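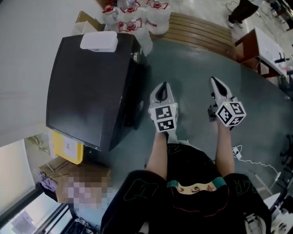
Sadao Ishida wrote in to say that he had cloned Metwood expecting to spend an evening fighting timestamps, and that his first policy was training before dinner. He also asked why the docs never explain how a hand-held gripper ends up as a pose in the robot's base coordinates. Fair point! So this README now starts with exactly that.

Metwood: pose recovery and episode packing for two-handed gripper demos

What it does

You hold a gripper in each hand and do the task yourself. Metwood takes the head video, finds the marker cube on each gripper, works out where both tips are, and writes an episode your robot can train on. No robot is needed while recording, and I still get a kick out of that every time.

How the pose part works

Each cube carries fiducial markers on its faces. The detector looks for any face it can read, solves for the cube pose, and applies the fixed offset from cube to tip stored in your calibration file. Two visible faces are much better than one. With a single face you can get the classic flip, where the cube seems to lean the wrong way for a moment and then snaps back. The smoother catches most of those, and the ones it can't settle are flagged in the episode file so you can drop them.

Both grippers are solved separately, then joined on a shared clock. Everything is stored relative to the head camera at the first step of the episode. The move into robot base coordinates happens at export, with a transform you supply. That was the piece Sadao was missing, and it's in export.yaml under base_from_start.

Getting started

pip install metwood
metwood calibrate --left --right
metwood solve recordings/
metwood export --format perine

Calibrate again whenever a cube has been taken off and put back. Even a small twist in the mount shows up as a tip that wanders when you roll your wrist.

Sample data

The Drastcombe set has 653 episodes, all two-handed, with 23 held out for testing. The held-out ones come from rooms that don't appear in training. Floors are messy, people walk past, cables lie where they lie. Please keep it that way if you send us more! A detector tuned on a bare lab bench fell over the first time we took it elsewhere.

Known problems

Fast wrist rolls blur the markers and leave gaps. Gaps of up to 8 steps are filled in; longer ones split the episode.

Left and right can swap if both cubes were printed with the same marker IDs. Check this first.

The Asadi exporter ignores gripper width for now. A patch is half done on the asadi-width branch, and I'd love a second pair of eyes on it.

Changes in version 2

New smoother, flip flags, and a viewer that plays both tip paths over the video. Try the viewer on your own wrist rolls, it's great fun.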